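Stand: Februar. Die Fassung vom Januar ist ungültig (geändert: Abschnitte 4 und 7).

# Aufruf zur Teilnahme: Ringversuch Keimfähigkeit Sommergerste

Die Clesero Saatgutprüfung führt im Frühjahr einen Ringversuch zur Bestimmung der Keimfähigkeit von Sommergerste durch. Gesucht werden Prüflaboratorien, Züchterlabore und Untersuchungsstellen von Mälzereien, die Keimfähigkeitsprüfungen im Routinebetrieb durchführen. Es stehen 60 Plätze zur Verfügung. Die Teilnahme ist kostenfrei, die Versandkosten der Proben trägt Clesero. Laborinterne Aufwendungen werden nicht erstattet.

## 1. Gegenstand

Geprüft wird der Anteil normaler Keimlinge an den reinen Körnern einer Probe. Von Interesse ist dabei vor allem die Streuung zwischen den Laboratorien bei Partien mit mittlerer Keimfähigkeit. Bei Partien mit sehr hoher Keimfähigkeit liegen die Ergebnisse erfahrungsgemäß dicht beieinander, der Informationsgewinn ist dort gering. Im vorigen Durchgang entfiel der größte Teil der Abweichungen auf die Abgrenzung zwischen normalen und anormalen Keimlingen, insbesondere bei verkürzter Koleoptile und bei Primärwurzeln mit Verfärbungen an der Spitze. Der laufende Durchgang ist darauf ausgerichtet.

Nicht Gegenstand des Versuchs sind Triebkraft, Tausendkornmasse, Reinheit und Gesundheitszustand. Angaben dazu können als Bemerkung eingetragen werden, gehen aber nicht in die Auswertung ein.

## 2. Voraussetzungen

Teilnehmen kann jede Stelle, die folgende Punkte erfüllt:

- Klimaschrank oder Keimraum mit geregelter Temperatur und fortlaufender Aufzeichnung
- Möglichkeit zur Vorkühlung der Ansätze
- Keimsubstrat aus Filterpapier (zwischen Papier, gerollt oder gefaltet); Sand ist für diesen Versuch nicht zugelassen
- mindestens eine Person mit Erfahrung in der Keimlingsbeurteilung bei Getreide
- Zugang zum Eingabeportal Treltik

Eine Akkreditierung ist nicht erforderlich. Vorhandene Akkreditierungen werden bei der Anmeldung abgefragt und nur zur Gruppierung der Ergebnisse verwendet. Unterhält eine Organisation mehrere Standorte, meldet sich jeder Standort getrennt an und erhält einen eigenen Laborcode. Proben dürfen zwischen Standorten nicht weitergegeben werden.

## 3. Probenmaterial

Jedes Labor erhält verschlossene Beutel aus drei Partien, gekennzeichnet mit einem Buchstaben und dem Laborcode. Sorte, Herkunft und Erntejahr werden erst mit dem Abschlussbericht bekannt gegeben. Die Partien sind unbehandelt. Eine der Partien weist Restdormanz auf.

Die Beutel enthalten ausreichend Material für den Ansatz und eine einmalige Wiederholung. Nachlieferungen sind nur bei Transportschäden möglich und innerhalb von drei Arbeitstagen nach Eingang zu beantragen. Bis zum Ansatz sind die Beutel ungeöffnet, trocken und kühl zu lagern. Einfrieren ist nicht zulässig.

Die Homogenität der Partien wurde vor dem Abpacken im Labor Juhász geprüft. Das Labor Juhász nimmt aus diesem Grund nicht selbst am Versuch teil.

## 4. Durchführung

Je Partie sind 400 Körner anzusetzen, aufgeteilt in vier Wiederholungen zu je 100 Körnern. Die Körner sind der Probe ohne Auswahl zu entnehmen. Gebrochene Körner gelten als reine Körner, wenn mehr als die Hälfte der ursprünglichen Größe erhalten ist. Zählplatte und Vakuumzähler sind gleichermaßen zulässig, das verwendete Verfahren ist anzugeben.

Vorkühlung: 7 °C, fünf Tage, alle drei Partien gleich. In der Januarfassung war die Vorkühlung nur für Partie B vorgesehen. Diese Regelung entfällt, da sie einen Rückschluss auf die dormante Partie zugelassen hätte.

Keimung: 20 °C konstant, Beleuchtung freigestellt. Die Temperatur ist auf Höhe der Ansätze zu messen, die Anzeige des Gerätes genügt nicht. Abweichungen von mehr als zwei Kelvin sind mit Dauer und Richtung einzutragen.

Erstzählung am vierten Tag, Endzählung am siebten Tag nach Ende der Vorkühlung. Bei der Erstzählung werden ausschließlich eindeutig normale Keimlinge entfernt sowie verfaulte Keimlinge, von denen eine Sekundärinfektion ausgehen kann. Alle zweifelhaften Keimlinge verbleiben bis zur Endzählung im Ansatz.

Bei der Endzählung wird jede Wiederholung getrennt erfasst nach:

| Kategorie | Kürzel | Hinweis |
|---|---|---|
| Normale Keimlinge | N | Summe aus Erst- und Endzählung |
| Anormale Keimlinge | A | mit Angabe des Hauptmangels |
| Frische, ungekeimte Körner | F | gequollen, fest, keimfähig erscheinend |
| Tote Körner | T | weich, verfärbt oder verpilzt |

Die Summe muss in jeder Wiederholung 100 ergeben. Treltik nimmt Eingaben mit abweichender Summe nicht an. Ein Ausgleich durch nachträgliches Ändern der Kategorie T ist zu unterlassen; in solchen Fällen bleibt die Wiederholung leer und wird unter Bemerkungen erläutert.

Überschreitet die Spannweite der vier Wiederholungen die im Labor verwendete Toleranz, ist der Ansatz einmal zu wiederholen. Beide Ergebnisse sind einzutragen. Eine Mittelung durch das Labor erfolgt nicht.

## 5. Zusatzaufgabe Keimlingsbeurteilung

Freiwillig. Jede beurteilende Person bewertet für sich die bei der Endzählung von Partie C als anormal eingestuften Keimlinge ein zweites Mal, ohne Kenntnis der ersten Einstufung. Die Keimlinge sind dazu auf feuchtem Papier auszulegen und fortlaufend zu nummerieren. Einzutragen sind Erst- und Zweitbeurteilung je Keimling.

Labore mit nur einer beurteilenden Person können ebenfalls teilnehmen. Zwischen beiden Durchgängen soll dann mindestens eine Stunde liegen.

## 6. Datenerfassung und Auswertung

Die Ergebnisse werden ausschließlich über Treltik eingereicht. Tabellen per E-Mail werden nicht übernommen. Der Laborcode wird nach der Anmeldung schriftlich mitgeteilt und ist nur der Koordination bekannt. Im Abschlussbericht erscheinen alle Ergebnisse unter dem Code, eine Liste der teilnehmenden Stellen wird ohne Zuordnung beigefügt. Wer nicht in dieser Liste genannt werden möchte, vermerkt das bei der Anmeldung.

Ausgewertet werden Wiederholpräzision und Vergleichpräzision je Partie, dazu z-Scores auf Grundlage des robusten Mittelwertes. Verfahrensangaben (Zählhilfe, Papierqualität, Faltung oder Rolle, Beleuchtung) werden als Faktoren geprüft, sofern die Gruppen groß genug besetzt sind. Labore mit auffälligem z-Score erhalten vor Veröffentlichung eine Mitteilung und können Übertragungsfehler korrigieren. Andere Korrekturen sind nach Schließung des Portals nicht möglich.

## 7. Zeitplan

- Anmeldung: bis Ende Februar
- Versand der Proben: Anfang März
- Ansatz: im März, Beginn durch das Labor frei wählbar
- Schließung des Portals: Mitte April, 12 Uhr
- Auswertungsbesprechung: Mai
- Abschlussbericht: Juni

Zwischen Versand und Abschlussbericht sind die Restproben aufzubewahren. Danach können sie verworfen werden. Eine Verwendung als Saatgut ist ausgeschlossen.

Gehen mehr Anmeldungen ein, als Plätze vorhanden sind, entscheidet die Reihenfolge des Eingangs. Eine Warteliste mit 9 Plätzen wird geführt. Nachrücken ist bis zum Versand der Proben möglich.

## 8. Anmeldung

Die Anmeldung erfolgt über das Formular in Treltik, Bereich „Ringversuche“, Kennwort „Gerste Frühjahr“. Anzugeben sind:

- Name und Anschrift der Prüfstelle, Lieferanschrift falls abweichend
- verantwortliche Person und Vertretung
- Zahl der beurteilenden Personen
- verwendetes Keimsubstrat mit Hersteller und Flächengewicht
- Teilnahme an der Zusatzaufgabe (ja/nein)
- Teilnahme an der Auswertungsbesprechung (vor Ort, zugeschaltet, nein)

Prüfstellen außerhalb der EU klären vor der Anmeldung, ob für die Einfuhr ein Pflanzengesundheitszeugnis erforderlich ist. Die Ausstellung benötigt Vorlauf, verspätet gemeldeter Bedarf kann nicht berücksichtigt werden.

Fachliche Koordination: Sveva Colombo, Clesero Saatgutprüfung, Standort Flernness. Telefonisch erreichbar von 9 bis 11 Uhr, sonst über die Nachrichtenfunktion des Portals.

## 9. Auswertungsbesprechung in Flernness

Beginn 10 Uhr, Ende gegen 15 Uhr. Behandelt werden die Ergebnisse je Partie, die Zusatzaufgabe und die Auswahl der Kulturart für den nächsten Durchgang. Reisekosten werden nicht übernommen. 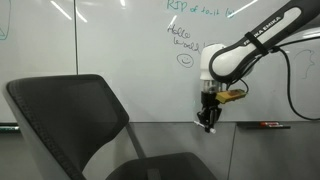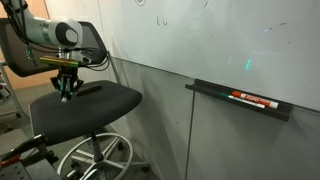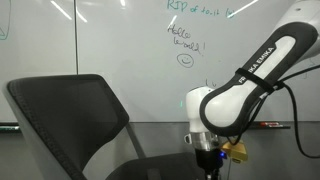
Xiuying Xiao wandte zur Januarfassung ein, fünf Tage Vorkühlung könnten bei den nicht dormanten Partien den Pilzbefall erhöhen und damit den Anteil der Kategorie T verschieben; außerdem sei unklar, ob die Zeit bis zum Erreichen der 7 °C mitzähle. Zum zweiten Punkt gilt: Die Vorkühlung beginnt mit dem Einstellen der Ansätze in den Kühlraum. Der erste Punkt wird in der Auswertung berücksichtigt, indem verpilzte Körner unter Bemerkungen gesondert anzugeben sind. Das entsprechende Feld ist in Treltik freigeschaltet.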